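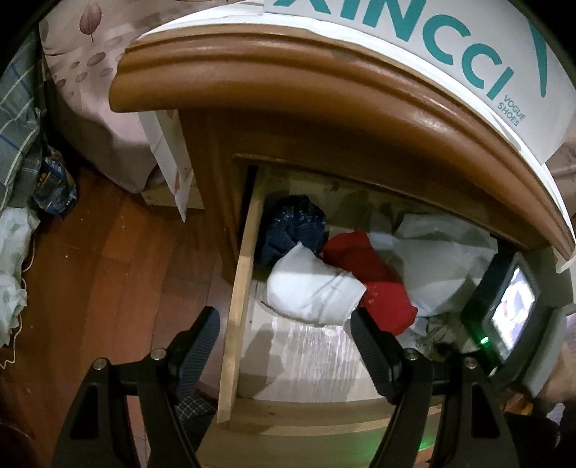
Low power signal reports on 30 meters, antenna or radio?

Posted by Tamayo

I put up an inverted vee for 30 meters in January and ran it all year with no trouble. For the last two weeks my reports have dropped by 3 S-units, same time of day, same stations. SWR at the radio reads 1.4 and hasn't moved. Power out into a dummy load is normal. The coax is RG-58, run along a fence and in through the garage wall. Where should I start?

Efraín Ticona

Start with the coax. Lossy cable makes the SWR look better at the radio than it is at the feedpoint, so a steady reading tells you very little. Take the dummy load out to the far end, connect it there and measure power at both ends. RG-58 of a sensible length should lose very little on 10 MHz. If you lose half, replace it. Also cut back the outer jacket at the feedpoint -- if the braid is black or green, water got in. Seal the new one with self-amalgamating tape, and leave a drip loop before the wall.

Guko

Could just be the band. Mine has been poor too.

Driltach

Had the same thing, it was the PL-259 at the antenna end. Cold joint on the braid. Resoldered it and got 4 good years out of it. Check both plugs before you buy cable.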